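Tendine gallery - sorting runs

Hi, I'm Nisha, and these are bits and pieces from my summer with Tendine, our little method for teaching an arm to pick things up in whatever order you ask for. Vivek wrote most of the planner, I did the training runs (2,000 of them, phew!) and Selim kept the arm alive.
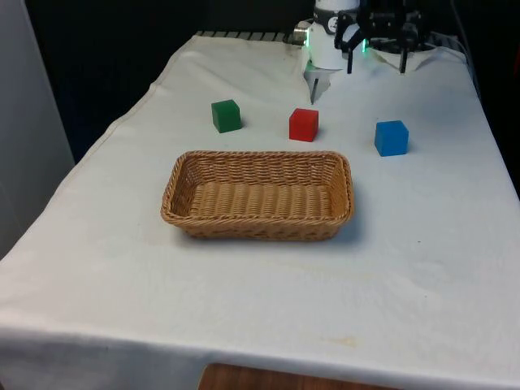 Order was the hard part for us. Our first version grabbed whatever was closest and ignored the instruction, so we retrained it with the color words shuffled on every run. With red, green and blue cubes behind a wicker basket, you can ask for any of six orders - and the new version mixed up just 5 out of 28 test requests. I was so happy I called Shanti at dinner! Write-up coming in September.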